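Estimating gripper opening without an encoder

17 March 2021

Filed under: perception, tooling

The last post ended with the wrist trajectory more or less sorted and the gripper width still wrong. I have now spent more evenings on the width than I did on the trajectory, so it gets its own write-up.

To recap the setup: demonstrations are recorded with a hand-held gripper that has one camera looking out over the fingers. There is no encoder on the fingers. The policy needs a width for every image, in metres, on the same scale the arm's own gripper reports. So the width has to come out of the pictures.

The old method was template matching on the pad corners. Clandeck, my name for the pile of Python that turns recordings into training episodes, cut a patch around each inner corner, searched for it in the next image and converted the pixel distance between the two into millimetres with a lookup table. It worked on the bench. It worked badly on real recordings, for a dull reason: black pads against a dark object have almost no contrast at the corner, and the match slides along the edge of the pad until it finds something it likes better.

Tiruwork Tefera read the code and asked why I was tracking corners at all. The fingers move on one linear slide and the camera is fixed to the body, so the whole mechanism has a single degree of freedom. I was estimating four numbers per image and throwing three away. Her suggestion was to render the expected pad outline for a given width and then search over width.

That is now a module called Rautiainen. It does the following for each image:

Take the previous width as a starting guess, or sweep the full range if there is no previous width.

Project both pad outlines from the CAD model through the fisheye calibration.

Sample the image gradient along the normals of those outlines and sum it, with a cap on the contribution of any one sample.

Keep the width with the best score, and store the score next to it.

The cap matters more than I expected. Without it, one strong edge in the background (the rim of a box, a table edge, a shadow) can outvote the rest of the outline. With it, a background edge has to line up with a lot of the pad before it does any harm.

I checked it on 692 hand-labelled images. The old method lost at least one corner in 204 of them. The new one has 2 outright failures, both with a hand across most of one finger, and in both cases the score was low enough for the filter to drop them. I have not done a proper comparison of the small errors yet. My labels are probably worse than the estimates at that level, and I don't want to relabel the lot to find out.

Three things that cost time:

The calibration was done at a different resolution from the recordings. Scaling the focal length is easy to remember. Shifting the principal point after the crop is apparently less easy, and I got a constant offset which looked very much like a mechanical fault. I took the fingers off and measured them before I looked at the crop.

Symmetric motion is an assumption. There is a little play in the slide, and when one pad pushes against something fixed the two sides differ. I added a second parameter for the difference, with a strong prior at zero. It is nearly always zero.

The smoothing filter was running before the score filter. Bad widths were being averaged into good ones and then the bad ones removed, leaving the damage behind. Swapping two lines fixed it, and I would rather not say how long the lines had been that way round.

Speed is acceptable. The full sweep is slow but only happens at the start of a recording or after a run of dropped images. Local search is quick enough that decoding the video is now the bottleneck. I tried about 1,000 candidate widths for the sweep and then halved the number with no change in the results, so there is likely more to be had.

The remaining problem is time alignment. The width from the images carries the camera's latency, and the width reported by the arm's gripper carries its own, and they are not the same. At present Prirnance, which handles playback, subtracts a fixed delay that I measured in December by filming the gripper opening and closing on a sine wave. The delay is fine for slow motions. On a fast close the arm grips noticeably late, and the policy, having learnt from well-aligned data, starts the lift before the pads have met. I could put a wait in the controller, but that hides the fault and slows everything else down.

The plan is to fit the delay per session from the same sine motion and write it into the episode header, where Zurden can read it at load time. Zurden currently ignores any header field it doesn't know, silently, so that gets changed first.

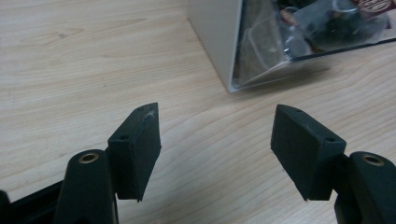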